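Minutes of the meeting of the Mestholm Rainfall and River Records Group

Held on Jun 9, 2018, in the reading room at Ovside

Present: ten members of the group and two guests from the Thibodeau archive. Apologies were received from three members.

1. Minutes of the previous meeting

The minutes were read and accepted with one correction. In item 4 the word "gauge" was written "gage" and this will be changed in the file copy.

2. Old river level books

The secretary reported that the level books from the lock at Ovside are now all in one place. There are 180 books. Most of them are in good condition, but the ones from the lower shelf have mould on the covers and must be kept apart. The Thibodeau guests offered to take these for cleaning, and the meeting thanked them for it. Transport is to be paid by the group.

A member asked if the books may be lent to the school during the cleaning. It was decided that they may not, but copies of single pages can be given.

3. Typing of the daily readings

So far 2,000 daily readings have been typed into the common table. The work goes slower than was hoped in the spring. The main difficulty is the handwriting of the second lock keeper, whose 1 and 7 look very much the same. It was proposed that every doubtful figure is marked with a question mark and looked at by a second person before it goes into the table. Agreed.

There was a longer discussion on the units. The early books use feet and inches and the later ones use centimetres. One member wished to change everything to centimetres at once. Others were of the opinion that the figure must be typed as it stands in the book, and a second column be made for the changed value. The second proposal was accepted with eight votes for and two against.

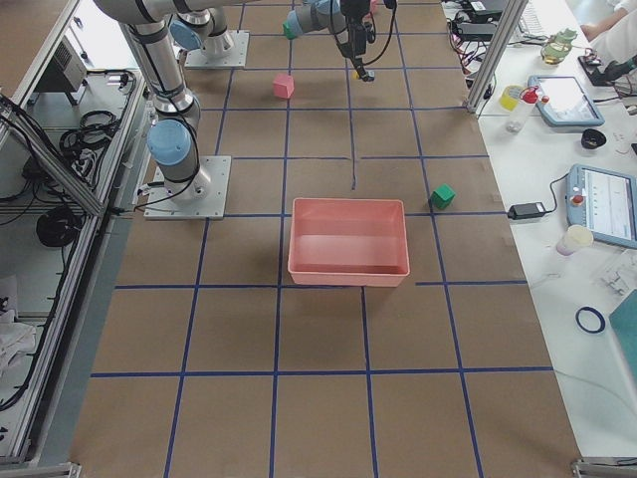

Vol. 7, No. 3, page 20

4. Missing winters

Two winters have no readings at all, and it is not known if the books were lost or if the river was frozen and no one wrote. The guests will look in the Thibodeau letters for any mention of ice in these years. The question is left open until then.

5. Rain gauge at Vorero

The gauge at Vorero stands too near to the new hedge, and the summer values are therefore lower than they should be. It was agreed to move it to the open side of the field. For four weeks both places shall be measured, so that the old and the new values can be compared. A second gauge must be borrowed for this.

6. Money

The balance is 1,000 euros. The meeting approved the payment for acid-free boxes and for the transport under item 2. The request for a new scanner was put back to the next meeting, when two written offers should be at hand.

7. Other matters

The key to the map cupboard is still missing. Members are kindly asked to look at home.

8. Next meeting

The next meeting will be held in August, in the same room. The exact day will be sent by post and by e-mail.

The meeting was closed after item 8.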